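Drorholm Table Tennis Club opens its doors for a new season, and you're invited

2025-08-22

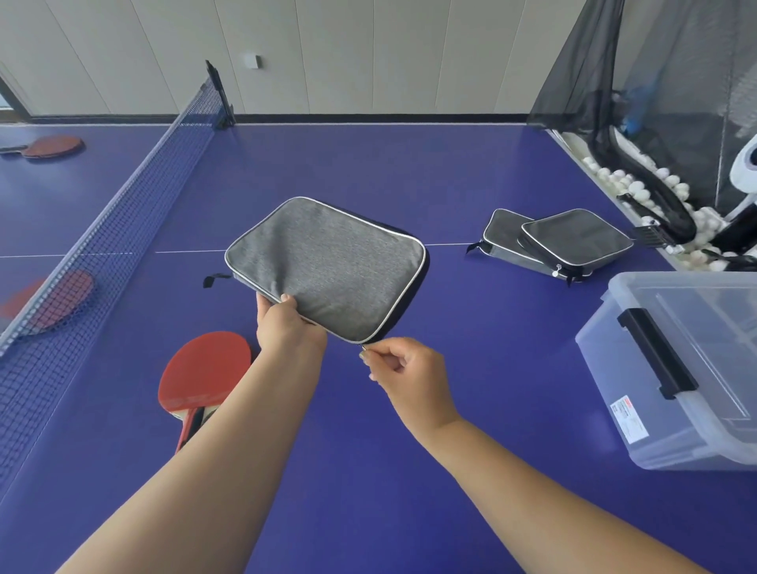 Do I need to have played before to join?
All you need is a pair of indoor shoes and a free evening. We'll lend you a paddle for as long as you like, and we start everybody off with easy rallies before anyone keeps score.

I'm Ayuba Sowah, and I run the beginner program at Drorholm. I've been looking forward to writing this one all summer! Our new season starts next month in the old Lauritsen building on Mill Street, and we have more room than we've ever had. The club now has 78 members, and plenty of them walked in not knowing which side of the paddle to use (I was one of those, a long time ago, and I still mix up my grip when I'm tired).

The big news is the building itself. We signed the lease in April, and since then we've put down a new floor, swapped out the lights, and fixed the heating, which used to make a noise like a truck backing up. The work was paid for by members' dues, two bake sales, and a gift of over $300 from a neighbor who wants to stay unnamed. Thank you, whoever you are — okay, I know who you are, and thank you anyway.

Beginner nights run from 6:30 to 8:30 and cost $5 at the door. Kids under 12 get in free with a grown-up. If you come three times and decide you like it, you can sign up for the full season and we'll take those door fees off your dues. Please don't buy a fancy paddle before your first visit. I mean it! Try a few of ours, ask people what they use, and then spend your money.

We're also starting a doubles ladder, sponsored by Jokero, the sandwich shop across the street. Pairs can be any age and any level, and you can sign up alone if you don't mind being matched with somebody new. My partner last year was a retired bus driver who beat me in practice every single week, so I was very happy to have him on my side of the net.

Grodik, the bike repair place next door, is letting us use its lot after 6, so parking should be a lot easier than it was at the old place. The number 3 bus stops right at the corner too.

To sign up or set up a visit, stop by the front desk any open evening and ask for Ayuba. Reporters are welcome to come by and play a game or two with us.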